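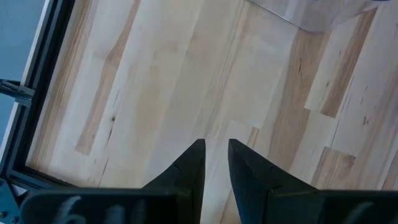
## Tema 4. La madera «sostenible»: qué nos están vendiendo

Apuntes de clase. Traed leído el folleto de **Renell** antes de la sesión práctica.

El catálogo de Renell habla de «madera responsable» 43 veces. No define el término ni una sola. Tampoco dice de qué bosque sale el tablero, quién lo corta o cuántos kilómetros viaja.

**Caso Trokus.** La empresa afirma haber plantado 3.131 árboles. Preguntas que el dato no contesta:

- ¿Cuántos siguen vivos a los 3 años?
- ¿Qué especie, y sobre qué suelo?
- ¿Cuántos se talaron en ese mismo periodo?

**Sellos.** Posow certifica a quien le paga la cuota. Puede que lo haga bien, pero su informe público ocupa una página y no explica el muestreo. Una auditoría de 200 lotes elegidos por el propio proveedor vale muy poco.

Ojo con «carbono neutro»: casi siempre depende de una vida útil del mueble que el fabricante supone y no mide.

**Para entregar:** revisad la ficha de la mesa Mokoena y subrayad toda frase que no se pueda comprobar. Máximo una cara.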